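Wulitz Maple Board Conditioner: Two Months, One Tin

I own one good cutting board. It was a present, it is maple, and for the first year I looked after it the way I look after the car, by feeling bad about it now and then. By spring it had gone the color of an old tennis ball and felt like one too. So I bought a tin of Wulitz, which a man in the kitchen shop assured me was what he used himself. He may say that about all of them.

The tin holds 185 grams and costs 17 dollars. For that you get beeswax, mineral oil and a smell that the label calls "orchard" and my wife calls "the dentist's waiting room." It fades by the next morning. The lid does not fade. The lid is the worst thing about this product, a press-fit disc with no lip, and once your fingers are greasy you will not get it off again without a butter knife. I have bent one butter knife.

The instructions tell you to wash the board, let it dry overnight, rub the stuff in along the grain and leave it for 2 hours. The drying part matters and I skipped it the first time. I ended up with a cloudy patch by the handle that took a fine sanding pad and most of an evening to shift. Second time, I did as I was told, and the wax went in evenly and buffed up to a soft shine with an old T-shirt. Water beaded on it for over a week, and I do a lot of onions.
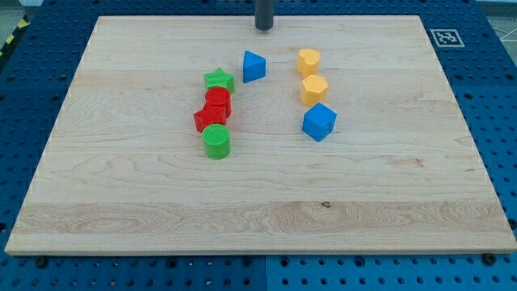

Before this I used Larport oil, which is cheaper and comes in a squeeze bottle that a person can open. It soaks in faster but needs doing again much sooner, and I always put on too much and had bread that tasted faintly of bicycle. The Wulitz stays where you put it. Against that, it's stiff in a cold kitchen. I stood the tin in a bowl of warm water for a few minutes, which helped, and got water under the lid, which didn't.

A word on the applicator pad. They sell one separately. It is a sponge. Save your money.

What does it not do? It won't lift beet stains. It won't close a crack, whatever the leaflet hints about "renewing tired wood." My board has a hairline split at one end and it is still there, only shinier. And if you put your board in the dishwasher, no tin of anything is going to help you, and I'd rather not hear about it.

I've done the board four times, plus two wooden spoons and a salad bowl, and there's still more than half left. At that rate the price is fair. I would buy it again if they fixed the lid, and I'll probably buy it again if they don't.

Four stars. The missing one is for the butter knife.

Sohail Sethi, 11th August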